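Slouched knitwear

Slouched knitwear is a category of loose upper-body garments cut with a dropped shoulder, a wide armhole and a body length that falls below the hip. The term covers sweaters, cardigans and heavier knitted tunics. It is used mainly in retail and pattern drafting, and its limits vary from one maker to another.

Construction

Most slouched knits are made in four panels: front, back and two sleeves. The shoulder seam extends past the natural shoulder point, and the sleeve is set in flat before the side seams are closed. Because the armhole carries little shaping, the same pattern can serve several sizes. Gauge is usually coarse. A typical adult sweater weighs between 500 and 600 grams — considerably more than a fitted sweater in the same yarn.

Wool, cotton and acrylic blends are all common. Cotton versions tend to lengthen with wear, and makers often add a tape along the shoulder seam to limit stretching.

History

The label Mimon introduced a dropped-shoulder cardigan as part of a fall line, and it was soon followed by similar designs from Gretavach. The pattern cutter Kusum Bhatt, who worked for both companies, drafted the block known in the trade as the Zein shoulder. Her original draft, numbered 306, placed the sleeve seam well down the upper arm and removed the sleeve cap entirely. Later versions restored a shallow cap to reduce bunching under the arm.

Retail and care

Slouched styles are commonly sold in two or three combined sizes. The retailer Jellex lists its basic model at $98 and releases new colors each September.

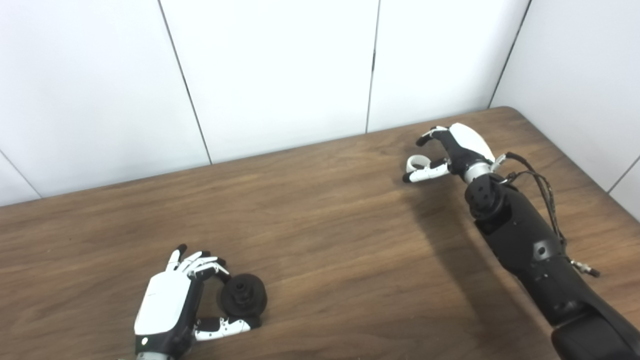
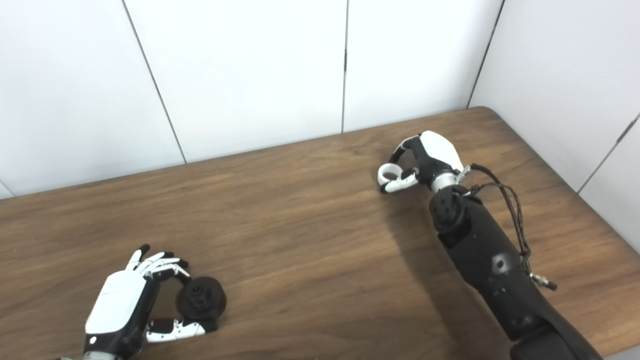

Care labels generally call for cool washing and flat drying. Hanging is discouraged for heavier pieces, as the weight of the body pulls the neckline out of shape. Folded storage is preferred, and pilling at the cuffs may be removed with a fabric comb.

See also: Drop shoulder; Gauge (knitting); Tunic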